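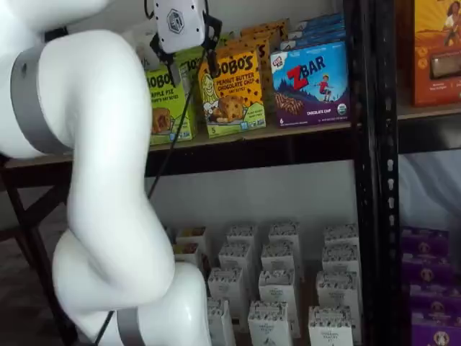
Lizelle Mokoena would have left the gripper until last. Her view is that a shared workshop with a secondhand arm should spend its first month on the shelf, and that most of what gets blamed on fingers and software comes from not knowing where the shelf is.

Print | E-mail

The Plestari workshop did it the other way round. The arm was running with a two-finger gripper before the first upright was bolted together, and much of this spring has gone into correcting the order. The project is called Cassim. Its purpose is modest: take a named carton from a stocked shelf, hold it clear, and put it back facing the same way.

The shelving is black metal with light wood-toned boards and a deep front beam. The uprights have keyhole slots, so a board can be reset at a new height in a few minutes. This is convenient for people and less so for the arm, whose program stores each board as a plane. Early on, the planes were typed in from a tape measure. They are now taken from the arm itself, which is brought down slowly at points along the board until the finger pads touch. The software fits a plane to the contacts and reports the residual. If the residual is too large, the board is reseated and the procedure is run again.

Front beams need separate treatment. A beam is thicker than the board it carries, and a finger that clears the board can still strike the beam on the way in. Cassim models each one as a solid block with a margin on all sides. The margin was set generously at first, which made the lower level almost unreachable, and has been reduced twice.

Stock is ordinary boxed snack bars, Bobo's oat bites and Zbars among them, set out in rows from front to back as a store would have them. Foam blocks were used during the first trials and were too forgiving. Printed cartons flex when squeezed. They also turn slightly when the neighboring box is pulled, and a carton a few degrees off square presents a wider face than the planner expects. One finger then arrives early and pushes the box before the other has made contact.

Three changes dealt with most of this. The approach angle is now taken from the measured front edge of the carton instead of the shelf. The fingers close in two stages, with a pause after first contact. The closing force is stored per product and kept low. The heaviest load the workshop allows is 425 grams, well under what the arm can lift, and the limit was chosen to protect the cartons and the pads.

Hashini Wickramasinghe wrote the two-stage close and keeps the trial log. It held 261 pick attempts when we visited. She does not publish a success rate, on the grounds that the shelf was moved partway through and the earlier entries describe a different setup. Failures are sorted by cause. The largest group is contact with an adjacent box during withdrawal, followed by poor release, where the carton follows one finger as the gripper opens.

Cable routing remains the least satisfactory part of the build. The gripper cable is thin and black and runs outside the arm, crossing in front of the shelf edge on its way down to the lower joint. Inside routing would be tidier, but the gripper was a later purchase and its connector does not fit through the wrist. The present arrangement leaves enough slack for the last joint to turn most of the way in either direction. The program blocks the rest. A spring-loaded guide has been drawn up and is waiting for time on the printer.

Power and motion control pass through a Dekik relay board with a hardwired stop. The motion planner is Ganard, a small package maintained by members of the workshop, and it runs on an old desktop computer. Speed is capped at 400 millimeters per second in free space and much lower within reach of a carton. Opening the workshop gate drops the arm to a protective stop, and restarting requires a button press from outside the cell.

The whole build took around 6 weeks of evenings, excluding the wait for parts. Wickramasinghe expects the next block of work to go into the rear of the rows. At present the gripper takes only the front carton. Reaching the second one means either lifting the arm over the first — there is not enough height under an upper board for that — or moving the first aside and remembering where it went. The second approach has been coded and is being tested on the upper level, which has open space above it.

Mokoena has offered a set of dial indicators for the shelf. They are to be fitted before the next round of trials.

Print | E-mail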